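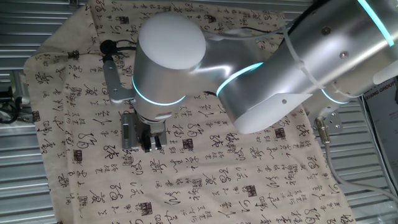

Robot arm over a calligraphy-print cloth

About Cirnby Cricket

Cirnby is a small company that keeps score. We run the scoring, fixtures and statistics for amateur cricket leagues, mostly in places where people have to be told what cricket is before they can be told who won.

The whole thing goes back to a Plercombe second eleven match that two scorebooks recorded as a win for each side. Both books were neat. Both were initialed. Josué Pimentel had kept one of them, and Gediminas Org, batting at number 11 for the other team, had been run out in one version and left stranded in the other. They argued through tea, then through the drive home, and by December they had a spreadsheet that would complain whenever the bowling figures and the batting figures didn't agree. A few other clubs asked for it. Then a league did, and the spreadsheet fell over, and they had to learn to build something properly.

What we do

Our scoring app is called Nyaga. It runs on a phone or a tablet, works without a signal (we have seen where your grounds are) and sends the scorecard up once it finds one. You tap in each ball as it is bowled. If the total and the extras drift apart, it tells you at the end of the over, while there is still someone awake at square leg who remembers the leg byes.

Tralex is the league side of things. It handles fixtures, tables, player registration, net run rate and the small, bitter matter of bonus points. Every league has its own points system and every league believes it is the normal one. We have set up tables where a tie is worth more than a win batting second. We asked once if that was on purpose. It was.

We also do live score pages for finals days, with a commentary box for any club that has somebody willing to type. The standard varies. One semifinal went 11 overs with no entry except "still raining," and it got more readers than the final.

What we don't do

We don't predict results, quote odds or offer tips, and we don't sell our data to people who do. We get a fair number of emails asking who will win today's match. Our position is that one of the two teams will, weather permitting.

We don't stream video either. We tried it for a season with a tripod and a lot of optimism, and the main thing we learned was how long a drinks break is.

Who we are

There are three of us on the payroll. Josué looks after Nyaga and still keeps a paper book at every game he goes to, which tells you how much he trusts his own software. Gediminas runs Tralex and answers most of the support mail. His career best with the bat remains a subject for another page. The third is whoever we have talked into doing the accounts and the league setups that year, and the current holder of the post would like to stay off the website.

Everything gets tried out first at Plercombe, where the thirds have played through more broken test versions than any team should. They were once shown as needing 300 from the last over. They went for it, we're told, and came up a little short.

What it costs

A single club can use Nyaga free of charge. Leagues pay by the season, and the price depends on how many divisions you run and how odd your rules are. If you send us your playing conditions we'll read them, including the appendix, and give you one figure. Short seasons lost to weather are credited toward the next one.

Getting in touch

Use the contact form and say which league you're with. On match days we reply between innings. Disputed scorecards should come with both books, photographed flat and in daylight, please, and with the name of the umpire if he's still speaking to you.

Page last updated 5/25/21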